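Zornside Work Room: progress report to the Nadetti fund
Prepared by Ansel Baptiste
2025-04-14

This report covers the furnishing stage of the work room at Zornside, for which the fund awarded £4000. It follows the short note sent in February, which dealt mainly with the flooring and the late delivery. I have kept to the headings used in that note so that the two can be read side by side.

Where we are

The room is in use. The tables are up, the carpet is down throughout, and the storage is in place apart from the wall shelving, which I come to further on. The lighting over the back of the room is still the old lighting and is dimmer than we would like. It was not part of the application and no money from the grant has been spent on it.

The delivery was two months late. Sovwood had the tops ready when they said they would, but the underframes came from elsewhere and were held up, and Sovwood preferred to send everything in one load. We agreed to that. It saved a second carriage charge and we had nowhere sensible to keep a stack of loose tops in any case. During the wait, sessions carried on in the front room on the folding tables.

Tables

We asked for light wooden tops with rounded corners, and these are what we have received. The old tables had square corners and a sharp edge strip, and the entries in the accident book for the last few years are mostly bruised hips and snagged sleeves. The pale colour was chosen by the people using the room, from samples laid out on the windowsill for a fortnight. A darker top was also on offer at the same price and got very little support. Several people who do fine work, particularly threading and small parts, said they could find dropped pieces more easily on the pale one.

Each table top was to have a cable hole with a dark rim towards the back. There was some discussion over which side it should go. We settled on the right, clear of the basket, so that a lead can drop through the top instead of hanging over the front edge. Extension leads can then be kept off the carpet where people walk.

Levelling took longer than expected. The floor slopes slightly towards the old fireplace and the first table rocked when leant on. Sérgio Veloso spent an afternoon on it with the adjusters and a long spirit level and it has stayed level so far.

Baskets

The open wire baskets were bought separately, through Bastos, and came to £300 for the whole order. We had first budgeted for lidded boxes. In the trial sessions the boxes ended up on the floor with their lids missing, and half the contents had been forgotten because they could not be seen. A wire basket shows what is in it. The tall handle at the back means it can be lifted off in one movement when the whole table is needed, and it gives people something to hang a tag on.

The place for the basket is the middle of the back edge, within reach from either side. We ask that it goes back there at the end of each session, and that it goes back emptied, with tools returned to the cupboard. 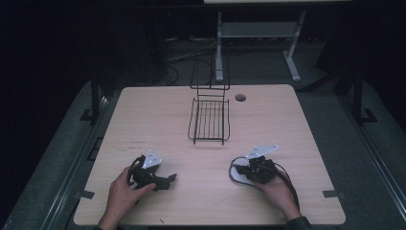

Fernanda Guerreiro asked at the last review whether the baskets would scratch the tops, and whether felt pads or a mat under each one ought to have been included in the order. Her view was that bare metal rods slid back and forth every day would leave a track in the wood within a year, and that it would be cheaper to deal with it now than to have the tops refinished. She would also have liked the baskets a little smaller, to leave more depth for cutting out.

We have taken up the first point. Felt strips have been tried under one basket. They stayed on but collected fluff and thread, and had to be picked clean. Stick-on rubber feet are to be tried next. On the second point, there is a smaller basket in the same range, but it will not take the long shears lying flat, and most of the groups have asked to keep the present size. I have told Fernanda this and she is content for us to carry on and look again in the autumn.

Care of the surface

The finish on the tops is matt and fairly soft to the touch. Sovwood's instructions are short: wipe with a damp cloth, dry straight afterwards, no polish and no bleach. We have put a card with those words on the inside of the cupboard door. The cloths are kept on the hook beside it and washed weekly with the tea towels.

Glue is the main difficulty. The pottery and mending groups do not use it, but the paper group does, and on the old tables years of dried glue had built up into a crust along the front edge. For the new tables we have asked the paper group to work on boards. The boards were cut from the packing sheets that came with the delivery, so there was no cost. They are plain and a bit rough at the edges, and Olga Magalhães has bound the worst ones with cloth tape.

Hot cups are the second difficulty. We had hoped to keep drinks out of the room altogether, but this proved unpopular with the afternoon group, many of whom stay for the full session and do not want to walk to the kitchen and back. Cups are now allowed on the side shelf by the door and not on the tables. So far this is being kept to by most people.

A monthly check of the tops has been added to the list that already covers the sockets and the fire door. Whoever does the check runs a hand over the surface, looks along it from the window side and writes down any mark, with its position. 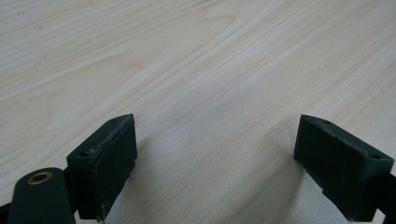

The first of these checks has been done and written up. The entries are minor: a faint ring near the front edge of one table, which came out with a second wipe, and a pencil line that did not need more than a rubber. I do not expect the tops to stay as they are now. They are for working on, and the groups should not feel they have to tiptoe round them. The purpose of the check is to catch damp getting in, or an edge beginning to lift, while it can still be put right cheaply.

One matter did come up which we had not planned for. The grain of the tops varies from one to another, and two members of the sewing group, who lay pale pattern paper directly on the wood, found the more strongly marked areas distracting when following a fine printed line. They now put a sheet of plain card underneath. I mention it only in case the fund is approached by another group with the same sort of tables in mind. A plainer top was available and I would at least show it to people who sew.

Use of the room

Custódio Rocha keeps the booking sheet and reports that the room is asked for most in the mornings. The late afternoon is quiet and could take another group. An enquiry has come in from a model-making club and they are to be shown the room after the holiday. Their main concern is whether the tables can be left set up between meetings. The answer at present is no, as the room is shared, but with the baskets lifting off in one piece it may be possible to offer them a shelf and let them put a basket away full.

Moving the tables has been easier than with the old ones, although they still need a person at each end. We ask that they are lifted and not dragged, for the sake of the carpet. The dark grey carpet was chosen to hide the dust and has done so rather too well. It needs the vacuum cleaner more often than it appears to, and threads and pins go down into it. A magnet on a stick has been bought for the pins out of our own funds.

Money

The grant of £4000 has been spent on the tables, the carpet, the baskets and carriage, with £200 still in hand. All of the invoices are attached with the receipts, in date order. The amount in hand is what is left of the sum set aside for wall shelving. The shelving itself was to have been fixed on the chimney side, but the plaster there would not hold the plugs and we stopped before doing any harm. With the fund's agreement we should like to put the £200 towards a free-standing shelf unit in the same position. A quotation for this has been asked for and I will forward it when it arrives.
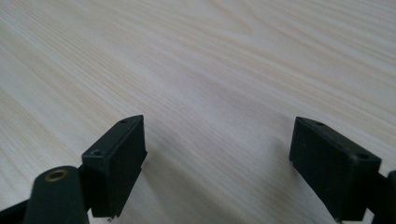

Table top at Zornside, showing the grain.

Still to be done

Rubber feet for the baskets, to be tried on one table first. Free-standing shelf unit, subject to the fund's reply. A second hook for cloths, lower down, as the present one is out of reach from a wheelchair. Labels for the cupboard shelves, which Olga is lettering by hand.

The next report will follow once the shelf unit is in. If the fund would like to send someone to see the room before then, mornings are busiest and would give the fairest idea of how the tables are used. Custódio can arrange a time.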